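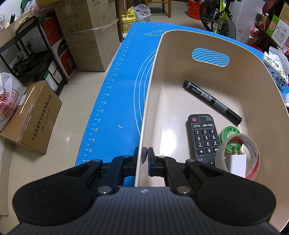 Small things are the hardest part of a house to keep in order. Furniture stays where it is put and clothes have a wardrobe, but a remote control can spend a week under a cushion. For years our living room in Olholm had a drawer for such things, and the drawer was always full. Last July we gave it up and moved to an open plastic basket on the table, beige, with smooth sides and an oval handle hole at the end. A black marker, the TV remote, a round green tin of ointment and a roll of clear packing tape all fit on the bottom with room to spare, and each can be seen from a chair.

Being able to see things matters more than I expected. In the drawer, the tape went to the back and we bought another roll. By the time we emptied it we had six, of which two were finished apart from a few turns round the core.

Imico, a household goods shop on the road out of town, has a whole aisle of tubs and baskets, and the choice can be tiring. I would look for a flat floor, so that tins stand up, and for walls low enough to reach over. Dividers are sold as an extra. We tried the Hirano set and took it out again after a month, as the remote was too long for any of the sections.

Where the basket lives is a separate question. Ours sits on the table during the day, on a blue silicone pastry mat with measurements down the side. The mat stops it sliding and wipes clean. When there is pastry to roll, the basket goes on the shelf by the door.

We empty it at about 11 in the morning on the first of the month. Dead pens go in the bin and cards with old appointments go in the paper recycling. Anything belonging upstairs is left on the bottom step.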